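Open day at Pirihi, anyone else been?

serham_lurker
Wednesday, October 26, 2022
I was at the open day of the Pirihi lab in Plolinton and I would like to compare impressions with other visitors. I registered in January and they wrote that 300 people could come, in small groups. Our group got the kitchen demonstration, with the humanoid and the fridge. I am not an engineer, I repair sewing machines, so please correct me where I am wrong. My main question is for people who know hands: why so many joints for domestic work?

gilley_modeller
I went with the morning group. The talk was good but too long, and then we had very little time at the demo itself. Parking was terrible. I paid for the whole day and left after lunch.

tin_kettle
Didn't go, but I'll say it anyway. You don't need fingers for a fridge. A hook on a stick opens a fridge. Every open day has a humanoid because visitors like legs.

serham_lurker
I thought the same before. But a hook does not hold a bottle, and then you need a second tool, and somebody must change the tool. The lady who guided us told that the hand is meant to do both jobs. I can not judge if this is cheaper.

tin_kettle
It isn't cheaper. A two-jaw gripper holds a bottle perfectly well and you can fix it with a screwdriver.

oddbearing
Two jaws are fine until the thing is soft or flat. Ask anybody who has tried to pick up a cloth with one. I do agree about the legs, though. In a flat kitchen I would take wheels every time.

gilley_modeller
They had an answer for that in the talk. Steps and doorsills. I wasn't convinced, most homes I know have one doorsill and it is 254 years old and crooked.

serham_lurker
Is your home so old? Ours is a block of flats and has no sills at all.

oddbearing
Did you get near enough to see the hand properly? From the Gilley forum I only have one blurry picture of somebody's elbow.

serham_lurker
Yes, we could get quite near, and they also let us have pictures from the cameras. I put three of them here, the robot by the desk and then the hand two times.
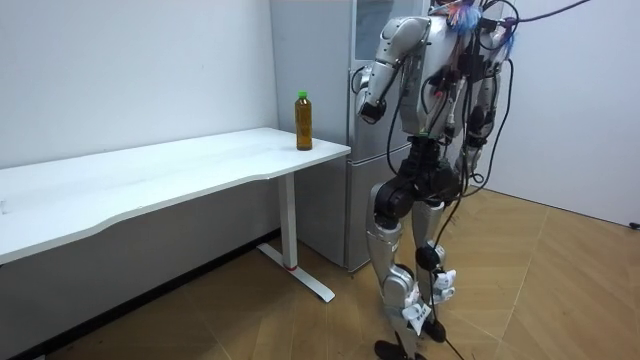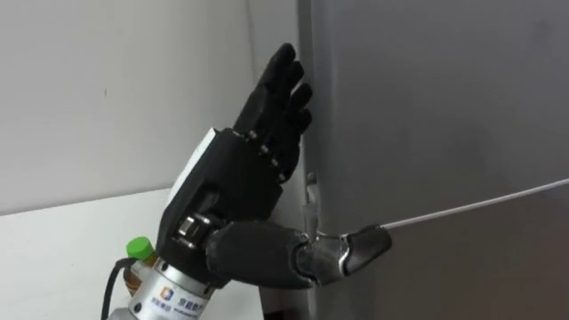
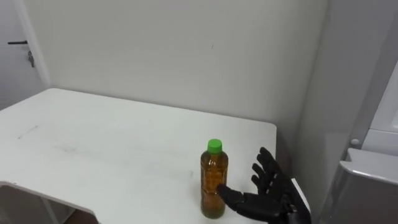 What I liked most was the joints. In my work I see many small linkages, and when there is play in one of them, you feel it in all the others. I asked how often they must adjust the fingers and the answer was "it depends" — this is also what I tell my customers. I asked for the price of one hand too, but they did not want to say it.

oddbearing
Thanks, much better than the elbow. The knuckles are what I wanted to see. Lots of little pins to wear out, so your question about play was a good one.

tin_kettle
All right, it's a nice hand. I still say two jaws. And look at the amount of cable on that thing, you would be tripping over it all day.

serham_lurker
About the cables I agree with you. My wife does not even allow the cable of the vacuum cleaner to stay on the floor.

gilley_modeller
Does anyone know if they will repeat it? The form said up to 400 places for the next one, but the page is gone now.

serham_lurker
I have written to them and will post the answer here when it comes. If you go, take the afternoon group — the guide had more time for questions, and you can still get a coffee downstairs.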